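Ellside Linen Wash, unscented
Laundry care > Concentrates > 48 washes

Ellside is a liquid concentrate for linen, cotton and mixed fabrics. We make it in our small plant in Drallness since nine years, and the recipe has changed only once, when we took out the perfume. Many customers asked us for this, especially those who wash bedding for guests.

One bottle gives 48 washes with a normal load. For hard water please use one and a half caps – more than this will not clean better and it needs a second rinse. The liquid works from cold up to 60 °C. It contains no bleach and no optical brightener, so dyed cloth can be washed with it many times.

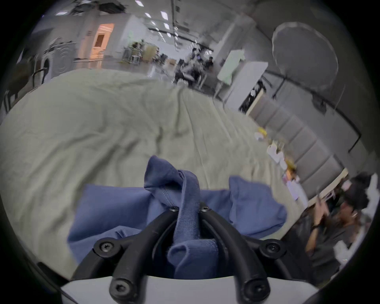
New dark clothes should be washed alone the first two times. After that you can put them together with other colors. Do not use the product on wool or silk, for these we offer Eynon Soft in the smaller bottle.

For old stains of oil or coffee, put a few drops directly on the cloth, wait ten minutes and wash as usual. Please test first on a hidden seam.

Bottle with cap, full: 1,256 g
Refill pouch, full: 1,147 g
Store above freezing, away from children

The pouch fits the bottle exactly. Orders leave our Drernness warehouse in two working days, in September sometimes three. Empty bottles can be sent back to the same address – we wash and fill them again.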